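Getting the smell out of red polyester jerseys without ruining the lettering?
Posted by Vesela Halilović on August 22, 2020
2 min read

Hi everyone! I've just joined a summer basketball league in Sanside and I'm loving it, but my red shirts have black letters with a white outline and I'm terrified of wrecking them. They come out of a normal wash still smelling like the gym. Can I soak them? And how do I keep the white edges from going pink?

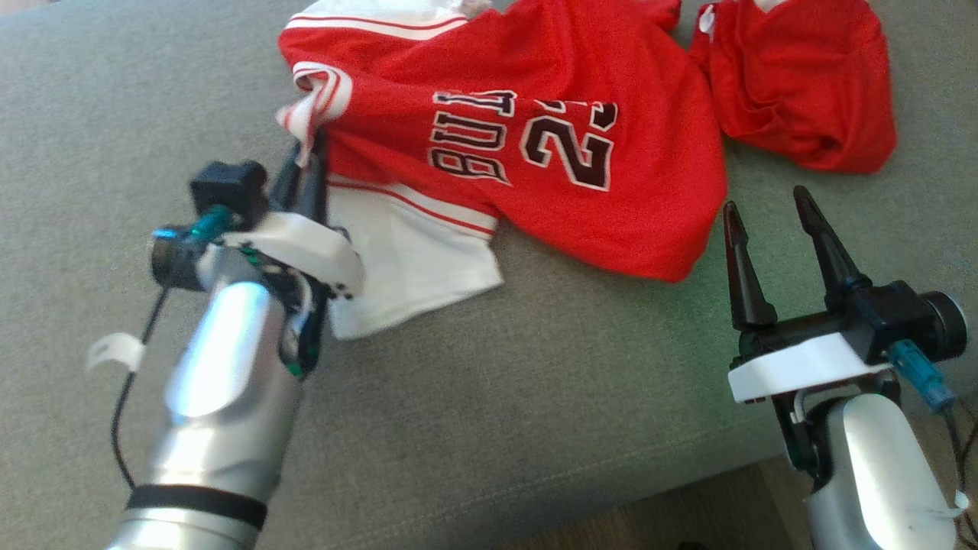
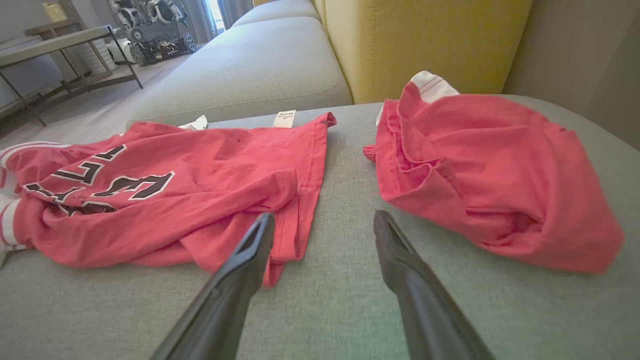 Apolinar Cortés
Yes, soak them! Plain white vinegar is wonderful for this – 250 ml in a sink of cold water, half an hour, then rinse well. Turn every shirt inside out first so the letters don't rub. Wash cold on the gentle cycle with half the detergent you'd normally use (leftover soap holds on to smells like crazy) and skip the fabric softener completely. Never mix the vinegar with bleach, please. For the pink problem, wash reds only with reds and get them out as soon as the cycle ends. Mine from the Prirkgate tournament has had this treatment all season and the numbers still look terrific!

courtside_babić
Dryer on low is fine, I do it all the time

Marlene T.
I'd skip the dryer, heat is what makes my letters crack. Hang them inside out in the shade – polyester dries so fast you'll have them back for the next game anyway! If one does wrinkle, lay a thin towel over it and iron on the coolest setting from the back, staying off the lettering. And good luck in the league, it's such a fun way to spend August!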